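I'm going to say it: most of us pull our bread out of the oven too early, and I blame the pictures in cookbooks. Everything is so golden and so soft looking! I baked 17 loaves last January and the ones I'd have been proud to photograph were gummy in the middle, every single one.

What changed my mind was a little bakery in Gruvville called Pliklow. Their country loaf is nearly black on top and it tastes like toasted nuts and caramel (yes, really, I ate half of it in the car). I asked the woman at the counter if it was burned and she laughed and sold me a second one.
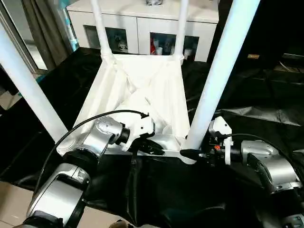
My rule now is 10 more minutes than the recipe says, and I don't peek. An underbaked loaf looks fine on the rack, but cut into it while it's still warm and the middle slumps, sort of like that white fabric seat sagging between its legs, all folds and no spring. You can't toast your way out of that. I've tried, with butter, with cheese, with way too much jam.

People tell me a dark crust is bitter and hard on the teeth. Fine, leave it in a paper bag overnight and it softens right up. My sister still wants hers pale and squishy, so I bake hers first and let her have it, and then I turn the timer back on for mine.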